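Nenar: progress report to the Ibarra Fund
January 10, 2020
Prepared for Domingo Rivadeneira by Pendo Okoth, Pledosham

Where things stand

The wall generator works. I put that first in case this is read on a train. You give it a line on the ground, a height and a seed, and it gives back a dry-stone wall made of separate stones, ready to render, with no mortar and no visible repeats. Walls on slopes work as well, up to a gradient I would describe as ambitious for sheep. Corners work. Gateways mostly work. Curved walls work if the curve is gentle, and if it isn't they turn into something I have been calling the landslide and would prefer not to demonstrate.

Of the items in the plan we agreed in May, the packing method, the stone shapes, the surface texture and the seed handling are done. The manual is half done, in the sense that half of it is good. The moss is late. I'll come to the moss.

The packing method

The original plan was to drop stones on to the wall from above and let a simple physics step settle them. It was a nice plan and it made a nice diagram for the application. In practice it made heaps. A real waller picks each stone for the gap it has to fill, and a physics step doesn't pick anything, it just lets go. After several weeks of tuning I had heaps with very good friction.

So the packing was rewritten. The wall is now built in courses from the bottom, and for each gap the program tries a handful of candidate stones, scores them for fit, and keeps the best. The score rewards a stone that bridges the joint below it and punishes one that lines its joint up with the joint underneath. Wallers call that a running joint and speak of it the way other people speak of damp. Small leftover gaps get wedged with chips, which the program calls pins because the wallers do.

The candidate count is a parameter. At 9, the default, the wall looks as if it was built by somebody competent with a bus to catch. At 96 it looks like the work of a person with no family, and takes correspondingly longer. Above that I can't see any difference and have capped it, mainly to protect users from themselves.

The stones

Each stone starts as a rounded box which is cut by random planes, then softened. The softening was originally a blur on the surface and it made everything look like soap. It's now an edge wear step that only touches convex edges, with the amount driven by a noise function, so that one corner of a stone may be sharp and the next worn down. There are controls for flatness, size spread and wear. With flatness high and size spread low you get something like slate. With both in the middle you get a fair field wall. With flatness at zero you get a wall of potatoes, and I have left this in because a tester asked me to.

The mesh for a single stone is small, but a long wall needs a great many stones and the early versions ran out of memory before they ran out of field. The fix is a library of 200 base stones, generated once per seed, which are then rotated, mirrored and scaled when they are placed. I was worried that people would spot the repeats. In the test renders I have shown round, the only complaint of that kind concerned two stones which were in fact unrelated.

If anyone does want every stone unique, there is a switch for it. It's off by default and the manual suggests making lunch.

Texture

The colour comes from three layers of noise: a broad one for the overall tint of each stone, a stretched one for bedding lines, and a fine one for grain. The bedding lines follow the stone's own axes and not the world's, so a stone laid on its side shows its layers running upright. That took an afternoon to do and a fortnight to do correctly.

There was a long detour over the joints. Looking at a dry wall, most of what you see between stones is darkness, and I had assumed that the renderer's ordinary shadows would provide it. They do, but only if the wall is thick enough to stop light leaking through from the back. Mine was one stone thick, so at sunset it glowed like a lampshade. The wall now has two faces and a rubble core, as real ones do. The core is cheap filler that no camera should ever meet. If you move the camera inside the wall you will see grey lumps, and you should not write to me.

Seeds

This was the dullest piece of work and probably the most useful. In the first version, making a wall a little longer changed every stone in it, because all the random numbers were drawn from one stream. An artist who had finally got a wall they liked would lengthen it by a stone's width and lose the lot. Now each course and each position has its own seed derived from the main one. Lengthen the wall and the old part stays as it was, apart from the last stones near the old end, which shuffle to make room. Raise the wall and the lower courses are untouched.

The same change means a single bad stone can be rerolled by number without upsetting its neighbours much. Testers have used this more than any other feature. They are a fussy group and I am grateful for them.

The moss

The moss was due and isn't done. It can be done in a cheap way, as a green tint on upward surfaces, and that version exists and is in the current release under the name "damp". It looks all right from across a valley. The version promised in the application was actual tufts growing in the joints and on the shaded side, and there are two problems with it.

The first is that the tufts have to know where the joints are after the packing has finished, and the packing throws that information away as it goes. I have changed it to keep a list of gaps. The list is correct on straight walls and a work of the imagination on corners.

The second is that moss is many small things and renderers charge by the thing. My test wall with full moss rendered overnight and looked splendid. A wall with half as much looked nearly as splendid and took nearly as long, and I haven't yet worked out why. I suspect the bounding boxes. I always suspect the bounding boxes, and so far in this project they have been innocent twice.

My proposal is to finish moss for straight and gently curved walls only, and to let corners have the tint. I would ask you to approve this as a change to the plan. Very few people have ever complained to me about the moss on a corner.

The Gatville test

The one outside trial was with the model group at Gatville, who are making a short film of a walk across their valley and needed a lot of wall. They found more faults in an evening than I had found all summer. The most serious was that walls crossing a dip in the ground could leave a stone hanging in the air at the lowest point, supported by nothing but confidence. That is fixed. The courses now step down into dips and the base stones are sunk into the ground by an amount the user can set.

They also disliked the parameter names, with reason. "Jitter2" is now "lean". "Jitter1" has been removed, as neither they nor I could find anything it did. The old scene files still load and simply ignore it.

Their film isn't finished, but they have agreed that a few finished renders can go in the gallery with the next release.

Money

Spending is within the grant. The larger part has gone on my time, as planned. The render machine cost less than expected, and the electricity to run it more, and these have very nearly cancelled out. The travel line is almost unspent, there having been one trip to look at walls, in rain, on which I learned a good deal about why the tops are finished with upright stones and came home with a cold. Upright top stones are now an option, called "cope".

I don't need more money for the remaining work. I may need more patience, and would like to move the final release back to May.

What is left

Finish the moss as proposed above, if you agree.
Stop the landslide on tight curves, or failing that, make the program refuse politely.
Fix gateways where the gap falls on a slope. At present one gatepost comes out taller than the other, by the height of the slope.
Write the second half of the manual and then rewrite it to match the first half.
Release version 2 with the gallery, the example scenes and a proper list of parameters.

The example scenes are ready apart from lighting. Current code and the test renders are in the usual place, and the "damp" setting is best looked at from a distance. 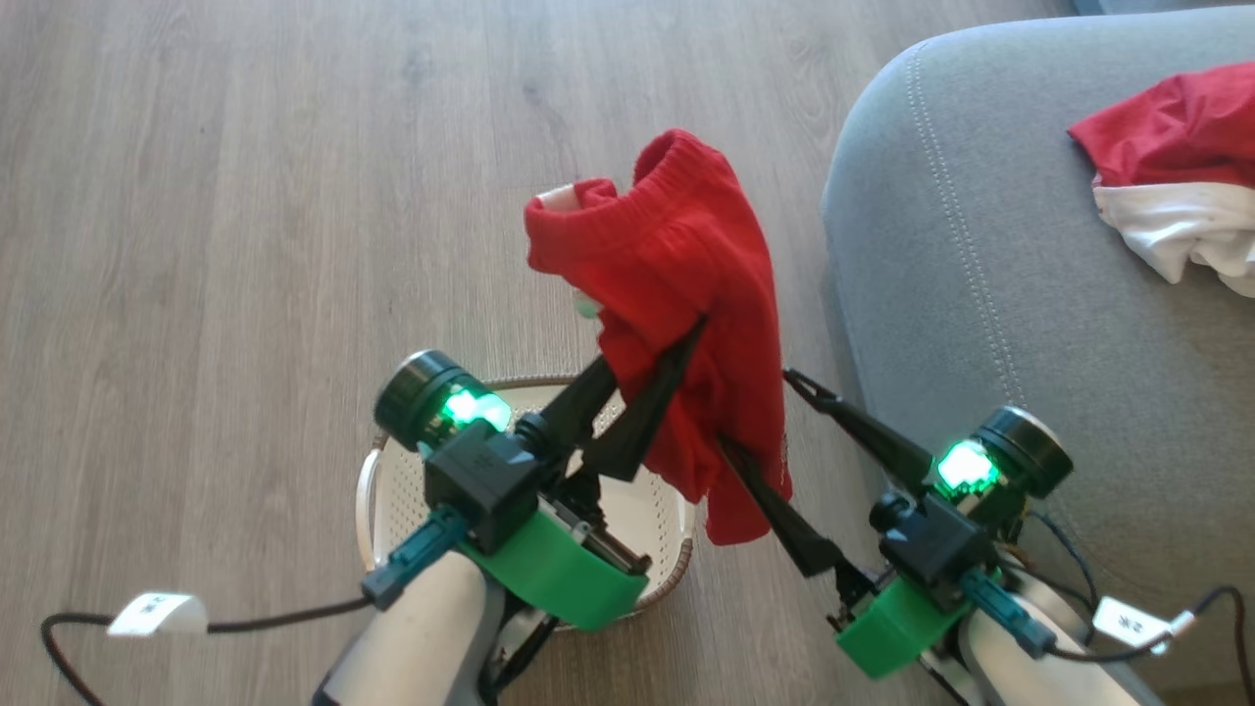

Will scene files made with the current release still give the same walls in version 2?

Straight walls will, provided the seed and the candidate count are left alone. Walls with corners or gateways will come out slightly different near the corner or the gate, so anyone in the middle of a project should keep a copy of the current release until they have finished.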